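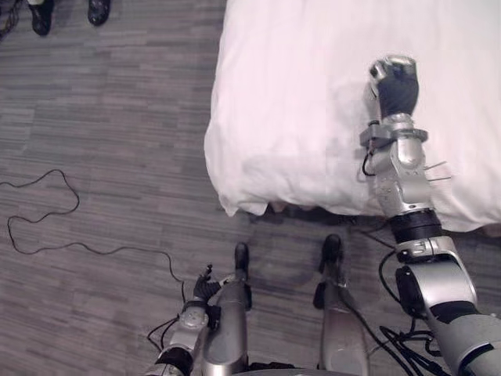

Goter press release tool: a review for small businesses

Posted Sep 20, 2020

I run a two-room guest house in Clumport and do my own publicity, mostly in the evenings. Until this year that meant a spreadsheet of journalists' email addresses, a lot of copying and pasting, and no idea who had opened what. In January I signed up for Goter, a web-based service that helps you write press releases, keep a list of media contacts and send things out. I've used it long enough now to say what it does well and where it falls short.

I pay for it myself at the normal rate. The company doesn't know I'm writing this.

What you get

Goter has four parts: a release editor, a contact book, a sending tool and a page they call the newsroom, where your past releases sit with your logo and a contact number. There are two plans. The smaller one limits you to 4 releases a month, which is more than I have ever needed. The larger one adds extra users and a monthly report. I took the smaller plan.

Setting up

Importing my spreadsheet took one evening. The importer wants first name, surname, outlet and email in separate columns, and mine had the names in one, so I had to split them first. It found 157 contacts and flagged 44 of them as likely to be out of date. I checked a handful against the newspapers' own websites and the flags were right in most cases. Two people had moved to other titles and one local paper had closed its features desk altogether.

You can tag contacts by subject and area. I'd advise doing this at the start. I put it off, and then had to go through the whole list again when I wanted to send something to travel writers only.

Writing a release

The editor is a plain box with a panel of prompts down the side. It asks for a headline, a first paragraph that says who, what, where and when, a quotation, and notes to editors. If your first paragraph runs over a certain length it turns amber. I found this irritating for a week and then started writing shorter first paragraphs.

There are templates for a new opening, an award, a staff appointment, an event and a charity tie-in. The wording in them is stiff and I would not use it as it stands. "We are delighted to announce" appears in nearly all of them, and every editor I have ever dealt with has told me to leave it out. The structure underneath is sound, though, and useful if you've never written one before.

Spellcheck is set to American English by default. The setting to change it is under Account and not in the editor, where I looked for it.

Photographs can be attached or linked. Link them. Attachments over a modest size get squeezed, and a picture editor at a regional magazine asked me to send mine again by another route.
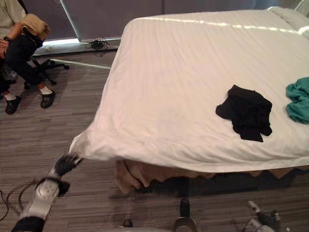

Sending and tracking

Each email goes out singly, addressed by first name, from your own address. You can set a time. Afterwards you get a list showing who opened it and who clicked through. Opens are not fully reliable, as some mail programs block the tracking, so I treat the figures as a guide.

My first release was about our off-season walking breaks. It led to a short piece in a county magazine and a phone call from a local radio producer. The second, about new breakfast suppliers, got nothing. I don't blame the software for that. It wasn't much of a story.

The follow-up reminder is the feature I use most. Three working days after a release goes out, it gives me a short list of people who opened it and haven't replied. I ring those and leave the rest alone.

How it compares

Before paying I had a free trial of Vollow, which does much the same job. Vollow has a far bigger built-in media database and better reports, but costs a good deal more and is clearly meant for agencies. I also got a quote from Kazlauskienė, a small PR firm that a neighbouring hotel uses. They would have done all the writing and ringing round for a monthly fee. If you have the money and no time, I think that's the better choice. A tool won't come up with the story for you.

What I didn't like

The newsroom page looks dated on a phone, and you can't change the colours. Help is by email only, and my replies took around 2 days. The contact book has no field for notes longer than a line or so, and I like to write down what was said on the phone. I still keep a paper notebook for that. Cancelling means writing to them, too, when there ought to be a button.

Price

Fair for what it is, if you send something every month or so. If you only have news once or twice a year, stick with the spreadsheet and put the money towards decent photographs. 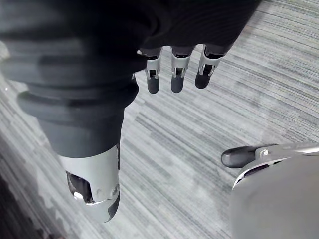

Can you use Goter without any media contacts of your own?
It's possible, but the built-in list is thin outside the bigger towns. You would do better to spend an afternoon collecting names from the papers, magazines and radio stations your customers use, and load those in before you send anything.

Rating

Three and a half out of five. I've renewed on the smaller plan and will look at Vollow again if we take on the building next door.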